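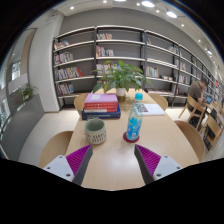
4.2 Budgeting for consumables

Figure 3. Gripper at a reading-room table, with cup, bottle and books within view.

The Heter budget allowed $199 per gripper for replacement pads, a figure arrived at with great confidence and no data. Ribbed pads of the kind in Figure 3 were ordered through Fliselport in lots of 20. Freight was quoted separately, in a colour of ink we had learned to dread. For the Gurkell sites we now plan a spare pair per unit and up to 3 months' lead time. Cups and books remain the cheapest line in the programme, and the only one to come in under estimate.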